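Skorer (robot)

Skorer is a two-armed machine for handling cloth, built by the members of the Galindo shared workshop in Poltov. It was started in December as a home project in a spare room and was moved to the workshop when the second arm was added. The drawings and the control program are free to copy, and the build log is kept on the workshop's own pages.

Construction

The arms are light grey, and each ends in a black gripper with two long fingers. The early fingers were short and flat, and they pushed thin cloth away instead of taking it. The present ones become narrower towards the tip. They are printed in the workshop and changed when the edge is worn. One small camera sits near the gripper and another looks over both arms from above.

The joints are driven by Kaltlow motor units, bought second-hand. Each side has its own power supply, after an early fault in which one arm stopped and pulled the voltage down for the other. The highest load given in the log is 784 grams per arm, with the elbow half bent. With the arm fully stretched the builders advise much less, and no exact value is given.

Cables were for a long time the weakest part of the machine. In the first version they were fixed too tightly at the wrist, and a plug came out when the gripper turned. A loose loop is now left on the outer side of each arm.

Handling of cloth

Most of the work on Skorer concerns the first step of folding, in which a piece is taken from a heap, lifted and opened. One gripper takes the cloth at any point that it can reach. The second then searches for an edge or a corner lower down. Towels are considered the easier case. Clothes with sleeves are harder, as a sleeve may hang in front of the edge which the program is looking for.

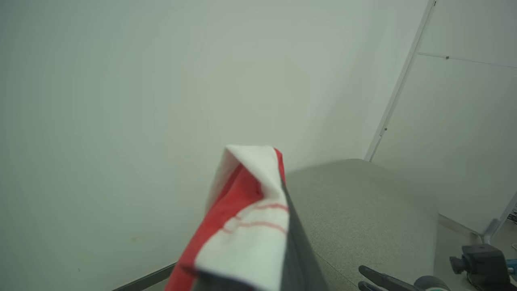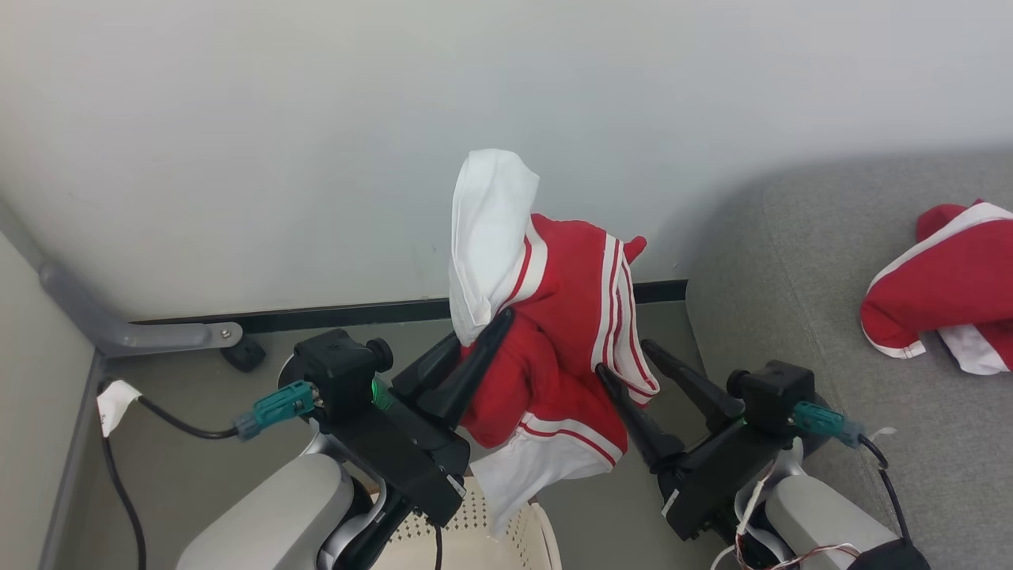

Red and white cloth held up during work with Skorer.

One reader of the build log objected that the project gives too much attention to the lifting and too little to the moment of letting go. In the reader's experience with a similar home-built pair of arms, a neat fold was often spoiled when the fingers opened, as the cloth stayed on one of them and was dragged back. The reader proposed to open the fingers slowly while the arm is already moving away - a method which was later added to the control program as an option. It is turned off in the standard settings.

Control

The arms can be guided by hand to record a movement, or they can run a stored program. Recorded movements are kept together with the pictures from all cameras. By 5/26/26 the collection held almost 3000 recordings, including failed ones, which are marked but not deleted.

Known problems

Thick seams are sometimes taken for the edge of the cloth. The left shoulder makes a clicking noise at low speed, and the cause has not been found.

See also

Galindo shared workshop
Kaltlow motor units
Cloth folding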